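Bring back the repair counter

When I bought my first flat in 2002 there was a shop at the end of the road called Tapia. It sold kettles, irons, lamps and radios, and at the back there was a counter with a hatch where you could hand over something that had stopped working. You got a paper ticket with a number on it. A few days later you came back and either paid for a repair or were told the thing was not worth mending, in which case you paid nothing. The shop is a nail bar now and I have nothing against nail bars, but I have not found another hatch like it within 30 miles.

I think every town of any size should have one, and I think the council should pay part of the rent.

The usual answer is that the market has decided. A new toaster costs less than an hour of a skilled person's time, so people buy the new toaster. This is true as far as it goes. It leaves out what happens to the old toaster, which the shop does not pay for and the maker hardly pays for. We all pay for it through the bill for the tip. If a shopkeeper had to take every dead toaster home and keep it in his own garage, the price on the shelf would look different by the end of the month.

It also leaves out how the things are made. Last October the handle on my Ferkar vacuum cleaner cracked. The motor was fine, the hose was fine, the brush was fine. I rang the firm and was told the handle is not sold as a part. It comes with the body, and the body costs 67 pounds. A whole new cleaner was on offer for a little more. I glued the handle and put tape over the glue, and it has held so far, but a repair counter with a box of old handles from scrapped machines would have sorted it out in ten minutes.

That box of old handles matters more than people think. A person mending one thing at the kitchen table has no spares. A person mending 200 things a year in one place soon has a shelf full of them. The dead machines feed the living ones. You cannot do this at home and you cannot do it by post, or at least not cheaply, because sending a vacuum cleaner anywhere costs more than people want to spend on it.

Packaging is part of the same habit. We have got used to everything arriving sealed, as if a seal were a promise of quality. My neighbours ordered a shelf from Hesatura and it came in three layers of plastic with a corner chipped underneath all of them. The firm sent a second shelf and did not want the first one back. It was a perfectly good shelf with a chip you would never see once it was against the wall. They gave it to me and it is up in my hall.
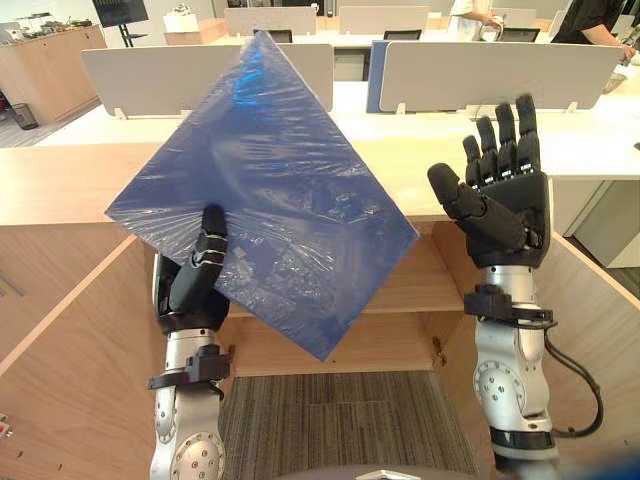 A blue board still in its clear plastic wrap.

I do not say all wrapping is waste. Some things do need to be kept clean or dry on the way. But a firm that will wrap a shelf three times and will not sell you a handle has its money in the wrong place, and it has it there on purpose.

There are fair objections to the counter. One is safety. People worry that a mended iron will burn the house down. Tapia tested everything with a plug on it before it went back through the hatch, and stuck a dated label on the flex. Another is that the council has no money. I know it hasn't. It does own an empty unit in the Fladari arcade, though, with a front window, a back room and a water supply, and that unit earns nothing at present. Letting it cheaply to a repairer for two years would cost very little, and if it failed the unit would be empty again, as it is now.

The objection I find hardest is that there may be few people left who can do the work. The man behind the hatch at Tapia was not young twenty years ago. Colleges used to teach this sort of thing in the evenings and most have stopped. I don't have a full answer. I would only say that nobody trains for a job that has no place to do it in, so the place may have to come first.

The arcade lease comes up for discussion again this summer. If you have a lamp in a cupboard that only needs a switch, you might mention it to your councillor.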